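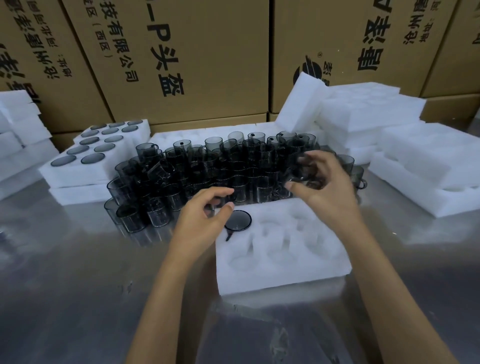

Prullville Portable Computing Workshop | Hardware Test and Repair Section

Interim progress report to the Amach Fund
Project: Escobedo (repair and reissue of used notebook computers)
Period covered: second reporting period, to the end of June

1. Status against the work plan

Intake, sorting and data erasure are complete for the first batch. Bench testing is complete for all machines that passed sorting. Hinge and lid testing is under way and is behind the plan. The battery work is on schedule. The draft repair notes have been written for the two chassis types that make up most of the stock, and will be sent with the next report.

The batch as received was 400 notebooks, all from office use, delivered on pallets without chargers. The work plan assumed that chargers would be included. The cost of replacing them is dealt with in section 7.

No change is requested to the overall end date. A change is requested to the order of work, so that lid testing runs alongside reissue and does not hold it up.

2. Intake and erasure

Each machine is given a Codico label on arrival. Codico is the stock database written for the workshop during the first period. It now holds the serial number, processor, memory fitted, drive type, screen type, battery wear reading and the result of every bench test. The label is fixed to the underside, clear of the vents and the battery catch. Labels first placed on the palm rest were moved after they began to lift at the corners.

Drives are erased before any other work is done. Solid state drives are erased with the drive's own secure erase command, and the result is checked by reading back sample blocks. Hard disks are overwritten once and then read back in full. Any drive that fails the read-back is removed, marked and stored in the locked cabinet until the next collection for shredding. Hard disks that pass are kept as spares only. All machines are reissued with a solid state drive, as agreed in the original application.

A fault in the Codico import routine caused the memory size to be stored wrongly for machines with one fixed module and one socket. The routine read the socket only. It has been corrected and the affected records have been read in again from the original test logs. No machine had been reissued on the wrong record.

3. Bench testing

The bench test is the one described in the previous report, with the following changes.

The memory test is now run overnight. The shorter daytime run missed an intermittent fault which only showed after the machine had been under load for several hours.

The fan test now includes a check of the speed reported by the controller against the temperature at the processor. On the older of the two chassis the fan can run at full speed with little air moving if the fins are blocked. The old test passed these machines. They have been recalled to the bench, opened, cleaned and fitted with new thermal paste.

The display test uses five flat fields and a grey ramp. Screens with a visible line or a dead row are failed. Single stuck pixels are recorded but accepted. Uneven backlighting at the lower edge is common on the older chassis and is accepted unless it can be seen with ordinary text on a white page.

The keyboard test requires every key to register once on a light press and once on a firm press. Most failures were in the space bar and the left shift key. The keyboard on the newer chassis is held by plastic rivets and cannot be replaced without cutting them. Replacement top covers with the keyboard already fitted are being bought used, and the supply is uneven. Where only one key has failed, the scissor clip is replaced from a donor board.

Wireless modules are tested by copying a large file from the workshop server in both bands. Slow results on the older chassis were traced to aerial leads pinched at the hinge. This fault is linked to the work in section 4.

4. Hinge and lid testing

The aim is to find out whether the hinges on used machines will last through a further period of ordinary use, and whether a simple repair is worth doing before reissue. The target set in the application is 4000 open and close cycles without a crack in the casing, loss of hold or damage to the display cable.

The lid rig opens and closes the display to a set angle while the base is clamped. It was built from a geared motor, a crank and a padded arm. A load cell on the arm records the force needed at the start of each movement, and this gives a trace of hinge friction over the life of the test. The rig runs unattended and stops if the force goes outside the set limits.

Results so far are as follows.

On the newer chassis, hinge friction falls slowly in the early part of the test and then levels out. The display holds its position at the end, with a slight bounce when the desk is knocked. No casing cracks have been found. The display cable has shown no fault.

On the older chassis, the hinge itself wears very little. The failure is in the plastic around the brass inserts that hold the hinge bracket to the lower casing. With a stiff hinge, the load is carried by the insert nearest the rear edge, which works loose and then pulls out. Once this happens the bottom cover begins to part from the palm rest on that side. Several machines in the batch arrived in this state.

Two repairs have been tried. In the first, the insert is bonded back into its post with a filled epoxy. It is quick, but the bond fails at the same place if the post has already split. In the second, the post is drilled through and the bracket is held with a low-profile screw and a thin steel backing plate under the bottom cover. The plate spreads the load, and the repaired side has so far outlasted the side left as found. The screw head stands slightly proud of the cover, so the rubber foot has been moved to bring the machine level again.

In both cases the hinge is also eased by backing off the friction nut before the lid is refitted. Too little friction lets the display fall back under its own weight when the machine is used on the lap. A suitable setting is being worked out with the load cell and will be given in the repair notes as a force at the top edge of the lid.

The delay in this part of the work was caused by the crank arm, which bent during long runs and changed the opening angle. Results recorded with the bent arm have been discarded. A stiffer arm has been fitted, and the angle is checked at the start of each run with a fixed gauge.

5. Batteries

Battery wear is taken from the pack's own controller and then checked by a timed discharge. The controller reading was found to be too favourable on packs that had been left in the dock for long periods. The timed discharge is used as the deciding figure wherever the two disagree.

Packs are sorted into three groups: reissue, reissue with a note on running time, and recycle. Swollen packs are taken out of use at once and stored in the metal bin outside the main workroom. The trackpad on the newer chassis sits directly above the pack, and a trackpad that no longer clicks is now treated as a possible sign of swelling. The bench sheet has been changed to say so.

Charge limits are set in the firmware where the machine allows it. The setting is explained on the card supplied with each notebook, with instructions for removing the limit before travel.

6. Reissue

Reissue to the partner schools and the Prullville library loan scheme has started with machines of the newer chassis. Each is supplied with a charger, a card giving the basic settings, and a return form. Faults reported after reissue are entered in Codico against the same label number, so that they can be compared with the bench results.

The most common report to date has been of a machine failing to wake after the lid is closed. It was traced to a firmware setting that had not been carried over when the system image was changed. The image has been corrected and the machines concerned have been updated on site.

Machines of the older chassis will be released once the hinge repair has been settled. They are otherwise ready.

7. Spending

Spending on parts is above the forecast and spending on equipment is below it. The extra cost is almost all in chargers. Used chargers of the correct rating were bought where they could be found and tested for output under load, and for damage to the cable at the strain relief. The rest were bought new.

The saving on equipment came from building the lid rig in the workshop. We ask for approval to move this saving to the parts heading. The total grant is not affected. The detailed figures are in the spreadsheet sent separately.

8. Risks

Supply of top covers for the newer chassis. If this dries up, machines with failed keyboards will be used as donors.

Firmware passwords. A small group of machines arrived locked, and the previous owner has been asked for the passwords. Without them these machines can be stripped for parts but not reissued.

Hinge repair on the older chassis. If the backing plate does not reach the target, the machines could still be used in fixed positions with an external screen. The library has said it could take some of them on that basis.

9. Work for the next period

Complete lid testing of the repaired older chassis.
Set and publish the hinge friction value.
Fit backing plates to the remaining machines if the result supports it.
Finish reissue of the newer chassis.
Send the repair notes for both chassis types.
Add a charger record to Codico, with the rating and the test result held against each unit.
Arrange the next collection of failed drives and recycled packs.

Decisions needed from the Fund: approval of the transfer in section 7, and agreement to the revised order of work in section 1.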